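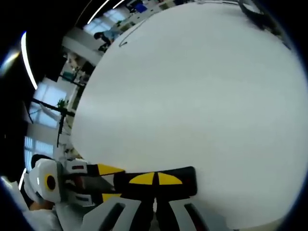 October, by the Hakov project group
Filed under: Student Work / Rooms & Interiors

Our brief was to study a shared workroom and suggest improvements on a budget of 3000 kronor. We picked the one we already sat in, partly for scholarly reasons and partly for the radiator.

The room does well for daylight. The windows are bright, and the long ceiling tubes take over by four in the afternoon, when everyone starts to look slightly unwell. Someone before us put a potted plant near the windows. It is green, and we take no credit for it.

Storage was the main complaint. We asked 18 users what they would change, and most wanted more shelving. Two wanted less of everybody else's stuff on the shelving already there. The pillar also came up a lot. We looked into the pillar and it is staying.

We compared two shelf systems, Stumel and Jernis. Stumel was cheaper but needed drilling, and the building office has views on drilling. Jernis stands on its own feet and came in under budget with enough left for labels. The Fagerlund catalog had a nicer one that would have used up the whole sum before delivery.

For the layout we drew plans on large white paper, which takes up more of a room than you expect. Our first plan put the new unit across the door. The second puts it along the wall, with the chairs turned toward the windows.

What we didn't measure was noise. Next year's group is welcome to it. Our drawings are in the flat drawer, under the older ones.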